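Review: The Mumer Portable Turntable, from Grastance

The Mumer is a belt-driven portable turntable with a built-in preamplifier, sold by Grastance at $429. It was reviewed over one month in the listening room of the Ní Bhriain Music Library, where it was used daily by staff and members. The unit was purchased at full price from a retail store.
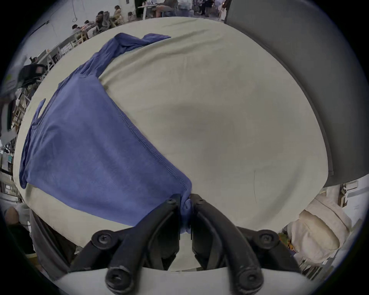
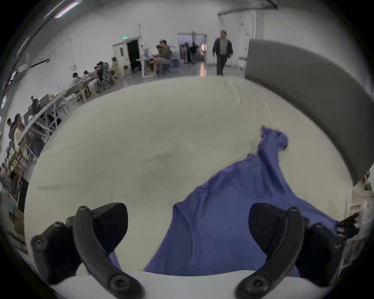
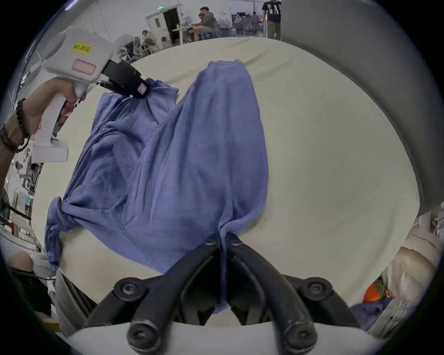
Does the Mumer need a separate preamplifier?

A separate preamplifier is not required. The built-in stage may be switched off with a small control on the rear panel, and listeners who already own a good external unit are advised to do so. The difference was modest on rock and pop records and easier to hear on solo piano.

Setup

The turntable arrives with the cartridge mounted and the counterweight packed separately. Assembly took 30 minutes, most of it spent on balancing the tonearm. The printed guide covers this step in two short paragraphs and omits the anti-skate setting entirely. A fuller version is available for download, and new owners should print it before starting.

The feet are adjustable at the front only. On the library's older shelving, which slopes slightly toward the wall, this proved a limitation, and a thin shim was needed under the rear left corner.

Sound

Reviewers played records from every section of the lending collection, with particular attention to live albums and to compilations, where levels often change from one track to the next. The Mumer handled these changes well. Vocals were clear and centered, and drums had a firm attack. Bass was full at moderate volume but lost some definition when the speakers were turned up.

Inner-groove distortion was present on the last track of longer sides. It was mild, and comparable to what the library hears from its two Ninik turntables, both of which cost more. Speed was steady at 33 and at 45. There is no setting for 78, and members with older shellac records will need to look elsewhere.

The headphone output is the weakest part of the design. A faint hum was audible between tracks with every pair tried, and the volume dial has very little effect over the first third of its range.

Build and handling

The lid closes firmly and the carrying handle is comfortable. The unit was moved between the listening room and the lecture hall nine times during the review period — the tonearm clip held on each occasion. The dust cover picked up fine scratches within the first week, even with a soft cloth.

The belt is a standard size and can be replaced without tools. Replacement styluses are sold by Grastance for $87, a high figure for a turntable in this class.

Recommendation

The Mumer is recommended for schools, small venues and home listeners who want a portable turntable that can also serve as a main one. It is not recommended for those who listen chiefly on headphones.

Rating: four out of five. The review unit has been added to the equipment loan list under item number 1641 and may be reserved by members at the front desk.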